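Workshop notebook, August
Bedding bench, duvet and topper side

Started a little before eight because I wanted the cool of the morning for the fill work, and the back room holds its temperature well until lunch. Coffee first, then the big scale, which needed zeroing twice before it would settle. I keep meaning to move it away from the door and I keep not doing it.

Main job today was the wool duvet for the Plandov range, the third sample and I hope the last but one. The second sample slept beautifully (I had it on my own bed for nine nights and was sorry to bring it back in) but the wool crept. By the end of it there was a thick ridge along the foot and hardly anything over the shoulders, and a duvet that leaves your shoulders cold is no use to anybody, however lovely it feels in the hand. So for this one I went back to the carded batting in place of the loose fill, laid it in two crossed layers, and closed the stitch boxes up a good bit.

Cutting notes, for whoever does the next one: the Zervas cambric is nicer than what we had before, tight and quiet, but it slides on itself like anything. Pin it or weight it. I did neither on the first panel and lost a strip as long as my arm. The offcut is in the pillow sample bin, it will do for a corner pocket or a care label backing. Grain runs true, so once it's held down you can tear to a line and save yourself the scissors.

Weighed the batting before it went in: 379 grams for the half-size panel, both layers together. I'd been aiming a little lower but it lofted so nicely when I shook it out that I left it alone. If the cost sheet comes back grumpy we can thin the lower layer and leave the top one as it is, I think the sleeper would feel it less there.

Quilting went well once I slowed down. The long-arm wanted to pucker at every crossing until I dropped the top tension half a turn and changed to the finer needle. I've written the setting on masking tape on the side of the machine – please leave it there until the whole set is done, I know it looks untidy. Thread is the same off-white cotton as last time. There's a cone and a bit left, so that wants ordering.

Pillow side. The Hosent latex core came out of its wrapping smelling quite strongly, more than the earlier delivery did. I've stood it on edge on the slatted shelf by the open window with a sheet over it to keep the light off, and will sniff it again tomorrow and the day after. If it still smells by then I'll write to them, politely. The pin holes go all the way through this time, which I checked with a knitting needle, having been caught out before. It sits a shade taller than the old core and I like it better for side sleeping, though I wouldn't want it if I slept on my front. We might offer it in two heights. I'd rather do that than try to find one height that suits everyone, we spent most of the spring finding out how that goes.

Wash trial: the quilted cover went through a gentle cycle and a line dry. It came in at 73 centimeters on the long side against a cut size of 75, so there's our shrinkage, and it's all in the length. The zipper is now a touch longer than the opening and waves a little. Pre-wash the cotton before cutting, or cut long. My vote is to pre-wash, as the fabric comes out so much softer, but I know that means somebody standing over the iron for half a day and I know it will probably be me.
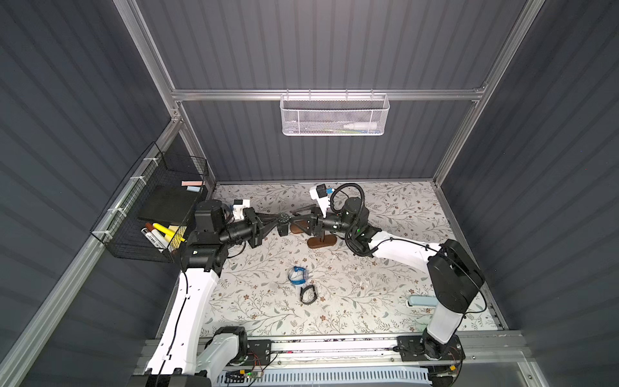
Floral mat on the tabletop, mesh basket on the back bar, black basket on the left rail

After lunch I went through the swatch cards for Stallurham, who want the summer-weight throw in something other than white. They asked for a sage and a clay. The sage is fine, very pretty in fact, like the underside of a leaf. The clay looks pink by the window and brown under the lamps, and I held it up in so many corners of the room that I stopped trusting my own eyes. Have dipped two more scraps at a weaker strength and pegged them over the sink. Don't take them down please, even if they feel dry, I want to see them in morning light.

They'll take 50 throws to begin with if we can agree on the edge. I've made up a bound corner and a plain turned one and clipped them together with the swatches. The bound one looks richer and lies flatter but it takes me nearly twice as long, and I did it on a good day with no phone ringing. Let's talk about it over tea before anyone gives them a price.

Still to do:
Sew the last side of the Plandov sample and shake it hard at both ends
Order off-white cotton thread, two cones
Smell test on the latex core
Look at the clay scraps by the window, first thing
Wash the remaining cotton before it gets cut
Find the long ruler, it was on the cutting table this morning and now it isn't

Swept up and left the wool bag tied at the neck with lavender in it, as there was a moth on the window frame at four o'clock and I didn't like the look of him.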